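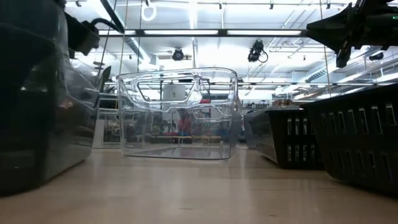 The clear bin and the black baskets on the bench, Fikton trial room.

Rekha Agarwal had signed for the Gomura on thirty days' approval, and on the last of them she still had not made up her mind.

The kit came from Udeo in two crates: a pair of arms, a pair of grippers, the cables and a printed book of 101 pages. It cost 2,518 a month to keep after the trial. For that it would sort returned stock into bins from six in the morning until somebody switched it off.

"It's slow on the soft things," said Aino Tikkanen, who had set it up. "Gloves, scarves. It's good on anything with an edge."

"How slow?"

"You could have a cup of tea."

Rekha pulled up a stool and watched. The right gripper went down into the near basket and came up with a boxed torch. It crossed to the clear bin, opened, and went back. It did this again with a tape measure and again with a pair of scissors in a card sleeve. The fourth time it came up with nothing, waited, and tried a little to the left.

"Does it know it missed?"

"It knows it isn't holding anything. That's in chapter nine."

Etornam Osei came through from the loading bay with his lunch in a paper bag. He had sorted returns at Fikton for eleven years. In May he had done 786 items in one shift, and the sheet was still pinned up by the kettle. The Gomura's best so far was 300.

"Still at it, then," he said.

"It doesn't stop for lunch," said Aino.

"No. I can see that."

He ate standing up. After a while he put the bag down and moved one of the baskets a hand's width towards the arm. The gripper came down, closed on a glove, and lifted it clean out.

Aino looked at the basket, then at him.

"It was reaching too far," Etornam said. "You'd get a bad shoulder doing that."

Rekha took the form out of her folder. There was a box for keep, a box for return, and a line underneath for comments. She wrote his name on the line first - she would have to ask him what he wanted to be paid for it - and then she ticked keep.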